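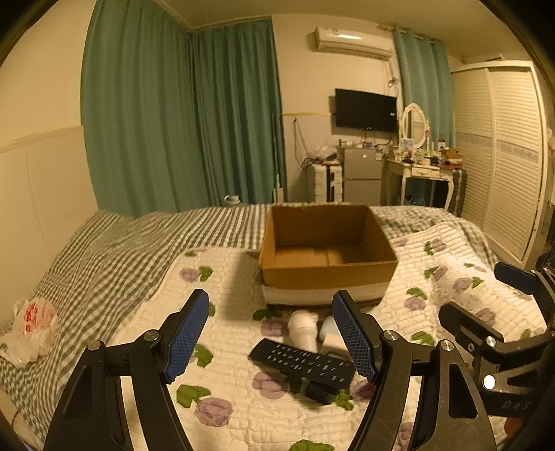 Greifer über dem Bett, zwischen den Fingern Fernbedienung und Kleinkram, dahinter der offene Karton.

Vormachen statt programmieren: Was die Handgreifer bisher bringen

Seit Anfang Juli sind bei Kulix vier Handgreifer im Umlauf. Wer einen mitnimmt, räumt damit zu Hause Dinge von A nach B, und aus den Aufnahmen soll ein Arm später lernen, wie man das macht. Soweit der Plan, den Jonatan Wallin im Frühjahr vorgestellt hat. Ich war damals skeptisch und bin es noch.

Zunächst die Zahlen, Stand 11. Juli 2019: 407 Durchgänge liegen auf dem Server, 3000 sollen es bis zum Ende des Projekts Forsberg werden. Von den 407 hat Yabsira Gebremichael bei der ersten Durchsicht 45 aussortiert, meistens wegen zu schneller Bewegungen. Wer es eilig hat, führt die Hand eben so, wie er sie immer führt, und kein Motor, den wir uns leisten können, kommt da hinterher.

Das ist auch mein erster Einwand. Ein Mensch mit Greifer in der Hand bleibt ein Mensch. Er dreht die Schulter weg, beugt sich über die Matratze, korrigiert im letzten Moment aus dem Ellbogen. Der Arm in unserer Werkstatt steht auf einem festen Sockel und hat diese Freiheiten nicht. Birger Brekke hat es an einem Nachmittag nachgerechnet: Etliche der schönsten Griffe aus der ersten Woche liegen für den Arm schlicht außer Reichweite.

Der zweite Einwand betrifft die Fernsteuerung, die Truston uns als Alternative angeboten hat. Dort bewegt man den echten Arm über einen zweiten, kleineren, und alles Aufgezeichnete ist damit wenigstens ausführbar. Dafür dauert jeder Durchgang ein Vielfaches, und man spürt nichts. Chun-hung Lo hat es einen Vormittag lang versucht und danach wieder zum Handgreifer gegriffen. Ich kann es ihm nicht verdenken, nur ist Bequemlichkeit beim Aufnehmen noch kein Beleg dafür, dass die Daten taugen.

Für die Handgreifer spricht, dass man sie überallhin mitnehmen kann. Eine geblümte Steppdecke, kleine schwarze Gegenstände, ein Karton auf einem gefalteten Tuch - so etwas baut in der Werkstatt keiner auf. Weicher Untergrund ist für uns Neuland, und eine Fernbedienung von einer Decke aufzunehmen verlangt anderes als ein Griff auf der Tischplatte. Das gebe ich gern zu.

Was fehlt, ist die Gegenprobe. Bisher hat der Arm keinen einzigen der vorgemachten Griffe selbst versucht. Declan Rafferty will das noch im Juli nachholen, mit einer Matratze auf dem Werkstattboden. Bis dahin würde ich mit Ankündigungen sparsam sein, auch gegenüber Brakon.

Wer einen Greifer übernehmen möchte, meldet sich bei Yabsira. Bitte langsam arbeiten und die Fingerpolster vorher abwischen.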